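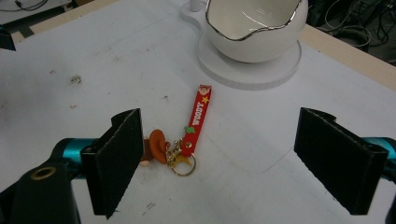 Red WOODY keychain and the wavy white bowl, on the table by the door.

Frida Snorradóttir
03/02/2019

1/ Small thread on the key bowl. A few people asked last time how we stopped losing keys in this apartment, and the answer is a bowl, plus some rules for the bowl.

2/ We have four people and one front door. Until last winter the keys lived in coat pockets, on the microwave, and once in the freezer with the peas. I was late for work 8 times in one season and I blame the keys for most of them.

3/ The bowl is white ceramic with a wavy rim and a thin metallic line along the edge. It looks like a broken eggshell. I bought it at the Charvát closing sale for 14 dollars, meaning to use it for lemons.

4/ It's a bad lemon bowl. Three lemons and it's full. For keys it's a good size, and you can hear them go in from the kitchen.

5/ Rule one: only keys. Coins, receipts, batteries and hair ties go in the drawer. Troels broke this rule the first night with a tape measure.

6/ Rule two: everyone's keys need something on them you can tell apart at a glance. We all have the same building key from the same locksmith, so before this we were picking up each other's sets all the time.

7/ Mine is the red strap. It says WOODY in white capitals with a little yellow star over it, and a tiny cartoon face up near the tip. Gold ring, gold clasps. There's an orange-brown curly charm on there too. I call it the squirrel. Ro-un says it's only a tail.

8/ The strap is the useful part. It's long and flat, so I can pull the whole set out from under everybody else's. The squirrel is there because I like it.

9/ Troels has a bottle opener on his. Ro-un has a blue pompom that sheds. Villads uses a bread bag tag with a V on it, which works fine.

10/ Rule three: spare keys don't go in the bowl. They're on a hook inside the hall closet, labeled. The bike shed key is on that hook too – please stop asking me where it is, Villads.

11/ The table. It's white and it shows everything. Gray smudges, dark specks, some brownish marks on the left half. I went at it with dish soap and then with baking soda paste. The paste took off a coffee ring and did nothing for the rest.

12/ If you have a white table that gets keys thrown at it, I'd put a mat down on day one. I've been looking at a felt one from Flaleck for 22 dollars. Cork would be cheaper. Still deciding.

13/ Someone asked if the metal scratches the glaze. I haven't found a scratch on the inside yet. I do take the keys out and wipe it every couple of weeks, mostly for pocket lint.

14/ Thanakorn downstairs in 501 uses a wall rack instead and says it's better. He lives alone. I tried a rack in my last place and the heavy sets kept sliding off.

15/ Next up is the shoe pile. I measured the space under the table and a two-shelf rack fits if the boots go somewhere else. I'll post when it's built. If anyone has a boot tray they don't want, message me.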